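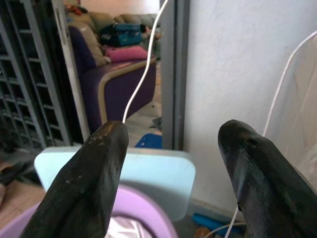
# About Tretance Films

Tretance Films is an independent production and distribution company specialising in feature-length documentary. We make films about towns, families and working lives, and we bring them to audiences in cinemas, village halls, colleges and places of worship. The company is based in Flitham and is led by its founder, Rhona Buchanan.

## Our work

Our first film, *The Road Below Mösli*, followed one farming family over four winters as the valley school closed and the bus service was withdrawn. It was directed by Burgi Egger, who grew up in the valley and returned there to film. It has been shown at 387 community screenings, many of them followed by a discussion with the director or a local speaker.

We have since completed two further features and a series of short films. Larasati Rondonuwu joined the company as Head of Production and oversees all projects from first research to final sound mix.

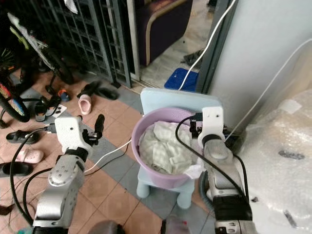
Each production is developed over a long period with the people who appear in it. Contributors are shown the film before it is finished, and their comments are recorded and answered in writing. Final editorial control remains with the director.

## Screenings and education

Any group may apply to host a screening. The licence fee is £60 for audiences of up to 20 people – larger venues should contact us for a quotation. Study guides are supplied to schools and colleges without charge, and more than 3000 have been sent out to date.

The education programme is managed by Shayne Wihongi, who also arranges speakers.
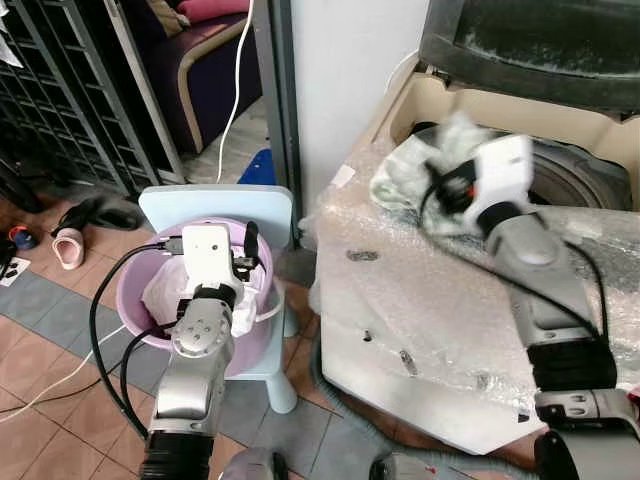
*Tretance Films, Flitham*

## Hamik Archive

Unused interviews and location footage from our films are kept in the Hamik Archive, catalogued by Cleiton Vieira. Researchers may view material by appointment. Requests should state the film concerned and the purpose of the research, and are normally answered within a month. The archive is closed throughout April.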